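Sterkbridge Careers
Leadership appointments, 1/7

Sterkbridge is pleased to confirm the appointment of Celeste Fonseca as Regional Director, Offshore Operations. She takes up the post in July and will be based at our Marinho office.
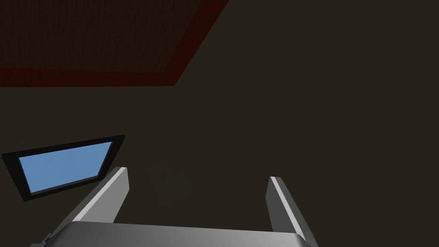
2/7
Ms. Fonseca joined the company as a graduate process engineer and spent her first two years on rotation between the Stolora gas terminal and the planning team that supported it. She then moved to maintenance scheduling, a department she later managed.

3/7
Her first overseas assignment was to the Tundance field, where she served as deputy installation manager. The team there numbered 319 employees and contractors at its largest. She was responsible for shift planning, crew changes and the annual shutdown.

4/7
Ms. Fonseca took a study leave from Tundance to complete a master's degree in energy economics. She returned to the company in a commercial role and worked on supply agreements with industrial customers before going back to operations.

5/7
"I was a better engineer after my time in the commercial team," she said. "I had never had to explain a shutdown to the customer waiting for the gas. I would recommend that every operations manager spend a year on that side of the business."

6/7
In her new role, she will oversee 400 staff at three sites and will report to the Chief Operating Officer. Her early priorities include the renewal of the Marinho supply base contract and a review of training for offshore supervisors. Current reporting lines at Stolora will remain in place until the review is complete.

7/7
Applications for the next graduate intake open in July. Candidates in engineering, geoscience and finance are invited to apply through the Careers page. Personal statements should be no longer than 300 words. Questions about eligibility or overseas placements should be sent to the graduate recruitment team.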